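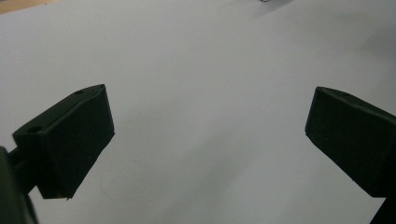
Petronella Le Roux wrote in to say she'd taped a bag shut, pulled the comic out a year later and the tape took half the back cover with it. Did she have to throw it away? No. But it's why I'm finally typing this up. Quick version, written between jobs, sorry.

How to bag and board your single issues

What you need

Bags, current size for anything recent. Silver size for older stuff, it's a bit wider.
Boards to match. Acid free, says so on the packet.
Tape, the low-tack sort if you can get it.
Short box. Long boxes are murder on your back.
A pencil and some plain paper slips.

I bought 200 bags last time, 99 boards. Don't do that. Buy the same number of each.

Step 1. Wash hands, dry hands. Properly dry. No hand cream. Clear the table, no mugs.

Step 2. Check the comic over. Loose staples, subscription cards, free posters still tucked in the middle. Posters stay in if they were stapled in. Loose cards come out, go in a envelope with the issue number on.

Step 3. Board into the bag first, shiny side facing the back, matt side towards the comic. People argue about this. Elmarie Du Plessis does it shiny side in and her Lodevley run looks fine so whatever, but the matt side is the buffered one on most boards I've had.

Step 4. Slide the comic in, spine first along one edge. Go slow at the corners. If it catches, stop, take it all out, start again. Never push from the top, you'll get a crease right across the logo. Ask me about Casov issue 4.

Step 5. Press the air out with the flat of your hand, bottom to top. Gently.
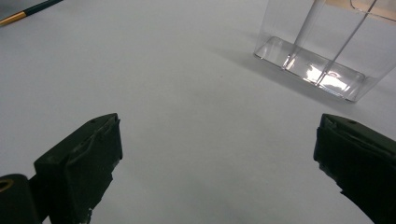
Step 6. Fold the flap over the back and tape it. One small piece. Turn one end of the tape under to make a tab so you can lift it later. Before you take the comic out again, peel the tape right off or stick it back on the bag out of the way. That's what got Petronella.

Step 7. Slip in the front if you want one: title, issue, date bought. Pencil, outside the board, never touching the cover.

Step 8. Box them upright. Snug but you should be able to get a hand in. Half empty box? Pad the back with spare boards or they slump and the spines bend.

Where to keep the box

Off the floor. Not the loft, not the garage, not by a radiator. Bottom of a wardrobe is good.

How often to redo it

When the bags go yellow or ripply. I change mine in May, a box at a time. My oldest bags had done 13 years and they were grim, all sticky.

Next one will be on flattening a rolled cover, if I find teh notes.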